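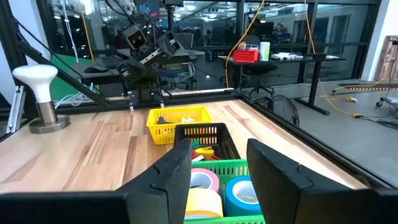 Those of you who came to the shared workshop in November will remember the two-armed sorting bench as a heap of brackets and a great deal of hopeful talk. Well, it has come on! We call it Murkero (Sorcha McIver's choice, and she has never told any of us where she got it), and the idea has stayed as simple as it was on the first evening: things lie about on the table, the arms pick them up, and each thing goes into the basket where it belongs.

Getting there has been slower than we hoped, and I'm afraid most of the slowness was mine. I wired the left arm in a great hurry before tea and routed the cables far too tightly round the second joint, so that every time it reached for the back of the table it tugged at itself like a dog on a short lead. Hằng Tiêu very kindly undid the whole lot and did it again with proper slack, and she has written up the lengths in the green folder for anyone who'd like to build a pair at home. Please do borrow it, and please do bring it back.

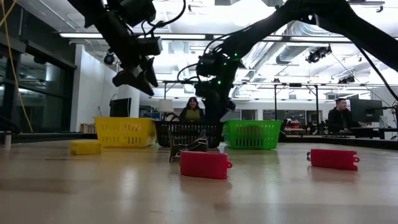

The baskets took more thought than you might suppose. We settled on yellow, black and green in the end, mostly so that we could say "the green one" across the room and all mean the same thing. They have slots in the sides, and the fingers did get caught in those at first -- Ezequiel Ibarra spent a whole evening teaching the arms to come in from higher up, over the rim, and let go a little sooner. He keeps a tally of every pick we try, good or bad, and it stood at 1,569 when I last looked.

Rolls of tape are a pleasure, nice and round and easy to grip. The small red plastic pieces are much fussier. They lie very low on the table, and unless the fingers come down square they simply skate off towards whoever is standing nearest.
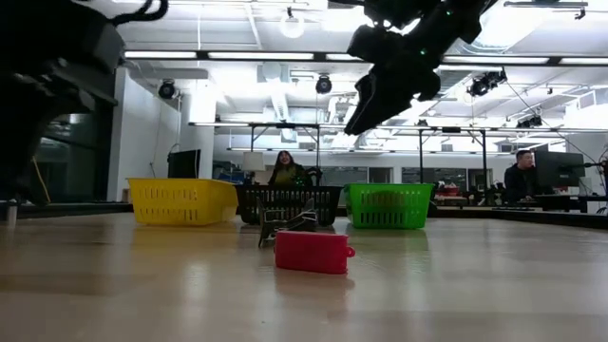
The shine on the tabletop has been our other headache. It's a lovely piece of wood and I oiled it myself, but the ceiling lights bounce off it, and Garnet Dufour is convinced that the reflections muddle the software when it looks for edges. He'd like to try a matt finish. I'd like to try a few other things first!

Our next open evening starts at 7 pm, and there are 3 places left for anyone who wants a turn at the controls. Let Rochelle Tuhiwai know if you're coming, and bring a few small odds and ends for the arms to practise on -- nothing breakable, please, and nothing you'd be sad to see dropped.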